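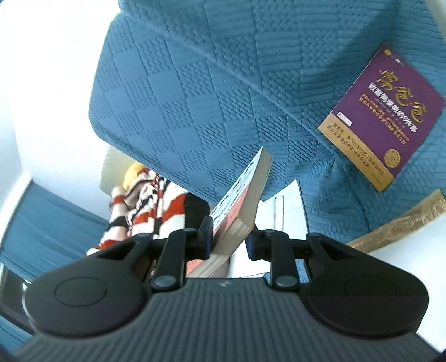
20 Jul 2023

Up at six. Did the gripper before breakfast while the light was good, as it was due its service and I had put it off twice. It closes slow on the left side. I noticed it on thick books first, where the two tips ought to meet the covers together, and the left one got there late.

Counter said 2788 closes since the last full clean. The Arkow sheet says 3000, so I was inside it, but the sheet was written for a tool that lives on a bench and mine goes around the house.

Took the tips off and put them in the saucer. Wiped the linkage arms with a dry cloth, then with a damp one, then dry again. There was lint packed around the left pivot pin, a gray felt ring of it, and a hair wound under that. Got it out with the bent tweezers. The right pin had hardly any. One drop of oil on each, worked the jaws by hand until they moved the same, and wiped off what came out. Last time I used too much and it went onto a page of my dictionary, where it still is.

The ribs on the body hold dust. Old toothbrush, top to bottom, five minutes.

The blue edging on the tips is still good. I had ordered a spare pair from Pomau in May and they came with the wrong screws, too long by two turns. Wrote to them then and wrote again today. I will cut the screws down myself if I hear nothing by the end of the month.

Put the tips back on and set the gap. Left tip touched the gauge first this time, so I had gone too far the other way. Backed it off a quarter turn, tried again, backed it off a hair more. Then it was even.

Ran 100 closes on the foam block with the log on. No stalls. The last column in the log used to wander and now it stays put for most of the run. There is a small jump at the start that I can't explain. I wrote it on the card and will look again at the next clean. Then the counter back to zero, and the date on the card.

Rest of the day was ordinary. Oatmeal, then to Mastside on the bus for bread and a new cloth, the old one being finished. Hot by eleven. Slept an hour after lunch. Read some of the Malý manual on cable strain, page 734 of a thing that should have been a pamphlet. It wants the cable clipped in two places and I have it clipped in one. Found a second clip in the kitchen drawer and will fit it tomorrow.

Beans for supper. Must buy oil, the bottle is nearly out.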